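Wooden Legs, Iron Hands: A Talk with Bontu Bogale

Bontu Bogale has studied the history of artificial limbs for many years, and she keeps 70 of them in the small museum in Stidthorpe. I met her there in January, before the doors were open.

"People ask me first about pirates," she said. "I prefer to begin with the carpenters."

In her opinion, most old wooden legs were made by men who had no medical training. They knew wood and leather, and they learned the rest from the patient. One leg in the collection is roughly 200 years old. The knee still bends.

"It is heavy, of course. The owner walked with it to church every Sunday — six miles, if we believe his letters."

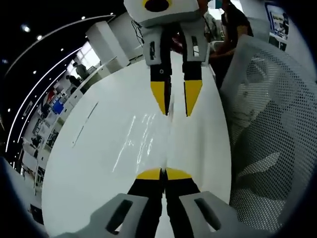
The question of comfort

I asked her when makers started to think about pain. She answered that they always did, but they had few materials to work with. Wool was common, and it became hard after some weeks.

Her colleague Boris Machala repairs the straps and the sockets. He showed me a leather cup with many small holes. "These were for the air," he said. "Somebody made every hole by hand."

The next catalog will include his notes on leather.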